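Hand-held gripper study finds short pauses help robots learn to let go
2nd April

A small change in how people record demonstrations can make a robot better at putting things down, according to results posted this week by the Lodhi project.

The project collects its training data without a robot. People pick things up and set them down using a hand-held gripper with a camera on it, and the recordings are then used to train a policy that runs on an arm. The current data set, called Jeltari, holds 3,712 demonstrations of everyday tabletop tasks.

Nighat Ansari, who leads the work, said the group had been stuck on one kind of failure since June. The trained arm would reach for a cup or a box, grip it and carry it to the right spot, then open its fingers too early or drag the object sideways as it pulled back.

"Picking was fine. Placing was where we lost most of our trials," Ansari said. "We spent a long time changing the model before we looked at how we were recording."

When the team went back through the recordings, they found that most people started moving the gripper away while the fingers were still opening. A person holding the tool can feel when the object is free and adjusts without thinking. The camera does not pick up that feeling, and the policy copied the motion without the correction.

For the new study, demonstrators were asked to do two things differently. They held the gripper still for a moment after opening the fingers, and they began and ended every recording with the fingers open over a bare part of the table. Nothing was changed in the model or on the arm.

The group trained one policy on 2,000 of the older demonstrations and another on the same number recorded the new way. Both were tested on five placing tasks, with objects that did not appear in the training data. The policy trained on the new recordings did better on four of the five. On the last one, standing a thin bottle upright, the two came out even.

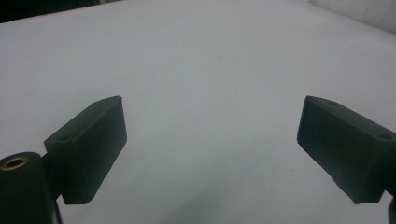
Clonby Robotics Group — Manipulation and Learning Team

The open-finger views at the start and end of a recording turned out to be useful in a second way. With both fingers in view against a plain pale surface, the team can compare one session with the next and catch a finger that has shifted on its mount. Ikhsan Latuheru wrote the script that does the check, named Pruvlow, and it now runs on each recording before it is added to Jeltari.

"Before that we would find a crooked finger after a full day of recording," Latuheru said. "Then you have to decide how much of the day to throw out."

The pause does have a cost. Each demonstration takes longer, and some people forgot it once they got into a rhythm, so those recordings had to be left out of the comparison. The study also covers only one finger shape and rigid objects. Cloth and bags were not tested.

The team plans to repeat the comparison with softer fingers. The recording instructions and the Pruvlow script are available from the group on request.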